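# A table should be allowed to have something on it

In my family we have an argument which comes back every February, when the days are short and everybody is at home too much. It is about the table. One side says that a table must be cleared completely after each use. The other side, which is mine, says that one thing may stay there always, and that this thing should be a plant.

I grew up in a flat where the table was cleared 2 or 3 times a day. My mother put away even the salt. I respect her for it, but I remember that the room felt like a waiting room, and that we did not sit there longer than we needed. When I moved to Sondmont I promised myself to live differently.

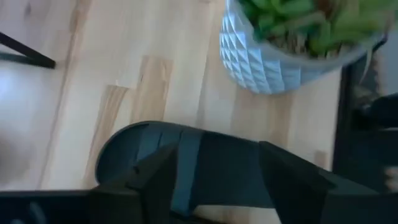
Pale wood is the best argument I have. People buy a light table because they like the grain, and then they are afraid to put anything on it. I think they have it the wrong way round. The planks in a top like this one are not all the same colour, some are lighter and some almost orange, and the eye goes over them more slowly when there is a green plant in a white pot to start from. Without the plant I look at the wood for one second and then at my telephone.

Of course the pot matters. For years I had a smooth one from Drosto, very cheap, and it showed every drop of water that ran down the side. I have come to prefer a surface with some pattern in it. It gives the light something to do in the afternoon, and I find it less sad in winter. The fashion now is for everything flat and quiet, and I understand this fashion, but I do not wish to live in it.

I admit there is a danger. When one thing is permitted, other things arrive. First it is the plant, then the letters, then the keys, and at the end somebody puts down a bag from the shop and it stays until the weekend. My rule is therefore simple. The plant lives on the table, and everything else is a guest and must go home before 21 o'clock. Shoes are the hard case. I have cleaned shoes on a table, I have packed them for a journey on a table, and I do not think the house fell down from it.
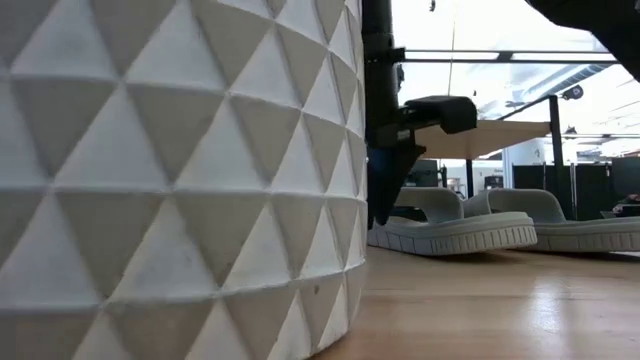 Saqib Mughal read an earlier version of this text and wrote back that I am too soft. Footwear on a table is where he stops, he said, even a sandal, even a new one, and he would sooner eat his dinner standing in the corridor. He also thinks that a heavy pot makes people lazy, for they wipe in a circle around it and never lift it.

On the second point he is right, and I have changed my habit. Now I lift the pot when I wipe. On the first point I stay where I am. A table can be washed, and a pair of slides can be washed also. What I would ask of him is only that he try it for 13 days with a plant in the same place, and that he notices whether his family sits down a little longer in the evening.

Mine does. Yesterday we stayed there until my tea was cold, and my mother, who was visiting, moved the pot a little to the left so that she could see my face.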